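How a Robot Arm Gets Ready for Work
Jenmont Young Makers > Read > How Machines Are Looked After

Robots in movies wake up, blink their eyes and save the planet before breakfast. A real robot arm wakes up and waits for a grown-up with a rag.

Let's follow one through its morning. Ours is called Vurkness. It's bolted to a table in the Oserico workshop, and its job is picking things up and putting them down somewhere else. You could do that when you were a baby, and you didn't need an electrician.

First, the wiping

Before anyone presses the start button, the arm gets cleaned. Dust likes to settle in the joints, which are the places where the arm bends, like your elbow or your knee. The fingers get wiped too. A robot with greasy fingers drops things, same as a person with greasy fingers, except the robot doesn't notice and carries on moving its empty hand across the room with great confidence.

The sensor gets a soft cloth of its own. Never a sleeve! Sleeves have buttons, and buttons scratch. A scratch on the lens is a scratch on everything the robot looks at.

Then, the cables

A robot arm has cables the way you have nerves. They carry power down to the hand and messages back up. Every time the arm bends, the cables bend with it, and on a busy day one joint at Oserico can bend 800 times. Try doing that with a paper clip. (Do try it. You'll have two paper clips long before you get to 800.)

So the cables are left with a bit of slack, in loops. If they're too tight, they pull. If they're too floppy, they catch on something and drag it along for the ride. The person on duty moves the arm slowly through its biggest stretch and watches the loops the whole way. It's about as thrilling as watching soup, and it saves a lot of cables.

Next, finding home

When you close your eyes, you still know where your hand is. A robot arm has to measure. Inside each joint is a little device called an encoder, which keeps track of how far the joint has turned. Some arms remember their position overnight. Others have to go to a starting pose, called home, before they'll do anything useful. Vurkness is one of the forgetful ones.

After that comes the touch test. The arm is told to put its fingertip on a tiny mark on the table, 595 millimeters from its base. If it lands on the mark, fine. If it lands 2 millimeters away, somebody has to find out why. Two millimeters doesn't sound like much, but it can be the difference between holding a grape and wearing one.

Squeezing just enough

The last check is the grip. A gripper with two fingers can squeeze hard or gently, and it needs to be told which. Too gentle and the apple rolls off. Too hard and you have applesauce, plus a very long afternoon with the rag from the first step.

At Oserico the grip is tried on a foam block made by Domański. The fingers close, lift, hold and let go. After 100 lifts they're checked for worn pads, and a smooth, shiny pad gets swapped for a new one. The old pads go in a jar. The jar has no purpose, but everyone gets cross if you move it.

When something goes wrong

Big red button. Every robot arm has a stop button close by, and it gets tested in the morning as well, before the real work starts. Then power goes off before any fingers (yours, not the robot's) go near the machine. Grown-up mechanics follow this rule even when they're in a hurry, and they are nearly always in a hurry.

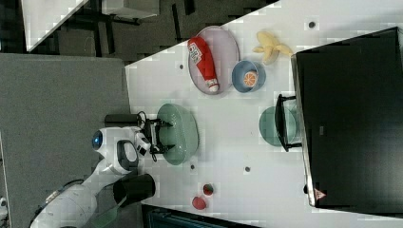

Why does a robot arm have to go to its home position?

Going home gives the arm a known starting point. From there it can measure how far each joint has turned and work out where its hand is.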